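Robots in a Canteen Kitchen: What Changes for the Staff?
Project report, Work and Technology course
Stemholm, April 23, 2021

1. Background

The subject of this report is the introduction of a robot arm at the canteen of Koyama, a company which makes parts for pumps and has its factory in Tundevville. The canteen serves 309 lunches on a normal working day. It is run by the company itself and has its own kitchen staff, and this was one reason why I chose it. In many other places the kitchen is run by an outside firm, and then it is difficult to get permission for a visit.

The project at Koyama has the name Flakik. It began in November with a planning period, and the arm came to the kitchen after the winter holiday. The task of the arm is small. It takes fruit and vegetables from a box and places them at the preparation table, and it moves plates and light items between the table and the rack. It does not cut, wash or cook.

My question for the report was: what is different in the working day of the kitchen staff when a part of the handling is done by a machine? I did not try to find out if the arm saves money for the company. The company has its own calculation of this and I was not given it.

2. Method

I visited the kitchen on two mornings and stayed from the start of the shift until lunch was served. I talked with four of the employees, each of them alone, and with the person who is responsible for the kitchen. The employees were promised that their names would not be in the report, so I have not used any names at all. The talks were not recorded. I made notes during them and wrote the notes out the same evening.

I was also allowed to see the simulation program in which new tasks for the arm are prepared before they are tried in the kitchen. This became more important for the report than I had expected.

3. The simulation and the kitchen

Each new task is first built in the computer. The person who prepares it chooses the objects, places them on a table in the program and lets the arm try. A task is repeated 500 times in the program with small changes in where the objects lie. Only after this it is moved to the real kitchen.

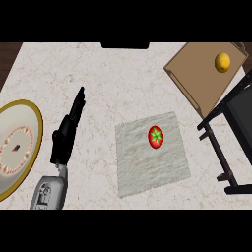
Figure 1. Sorting task in the simulation program, with the tomato on the cloth and the lemon in the box. The gripper is empty.

The employees were shown the program at a meeting before the arm arrived. Three of them told me that this meeting was useful, but that they had found the table in the program too tidy. In a real kitchen there is a knife here, a wet towel there, and somebody has left a cup. One of the cooks said to me: "There they have one tomato. I have a crate of them, and some are soft." She asked at the meeting how the arm would know a soft tomato from a good one. The answer was that it would not, and that a person must look through the goods first.

This first look through the goods is now a fixed part of the morning. Earlier it was done at the same time as the washing, without anybody thinking of it as a task. Now it has a place in the shift plan and one person is responsible for it. I think this is a good example of how automation can make visible some work which was always there.

4. What the staff said

4.1 Lifting and walking
All four employees said that they walk less between the store and the table. The oldest of them has had pain in her shoulder for many years and was positive about the arm for this reason. A younger colleague said that he did not notice a big difference in his body, but that he stands still more, and that this makes him tired in another way.

4.2 Rhythm
The arm works slowly and always in the same speed. Before, the staff worked quickly in the hour before lunch and took it more easily before that. Now the preparation must start earlier so that the arm is finished in time. Two of the employees liked this, while one said that she missed the calm start of the day, when they drank coffee together and planned the menu. The coffee is still there but it is shorter.

4.3 Knowledge
When a task stops, someone has to move the object by hand and start the arm again. The staff had a half day of training in this. They would have liked more. At present only one employee feels safe to change anything in the settings, and when she is away the others prefer to switch the arm off and do the work as before. The kitchen manager knows about this and wants to train one more person after the summer.

4.4 Worry about the jobs
Koyama has said in writing that no kitchen job will be removed because of Flakik. The employees believe this for the present. Still, one person who retired in the winter has not been replaced, and three of those I talked with mentioned it without my asking. The manager explained that fewer people ate in the canteen at that time and that the decision had nothing to do with the arm. I cannot judge which explanation is right, but I noticed that the two things have become connected in the minds of the staff.

5. Discussion

The literature in our course often describes automation as a question of which tasks disappear. In this kitchen no whole task has disappeared. The work has been divided in new pieces, and some of the pieces are new: to check the goods, to keep the table clear, to start again after a stop. These pieces are light for the body, but they demand attention, and they are not yet seen as skilled work in the pay agreement.

It also seems to me that the staff came into the project too late. The tasks were already built in the program when they first saw them. Their remarks at the meeting were practical and correct, and several of them later led to changes in the kitchen. If a cook had been sitting beside the person who built the tasks, the soft tomatoes would probably have been discussed at the beginning.

6. Limits of the work

I have studied one kitchen during a short time, and the arm was still new when I came. The manager helped me to choose whom I could talk with, and this may have influenced the answers. I had planned to visit a second canteen in Stemholm for comparison, but the visit had to be cancelled. The part about shift plans is based on the plans for the spring only.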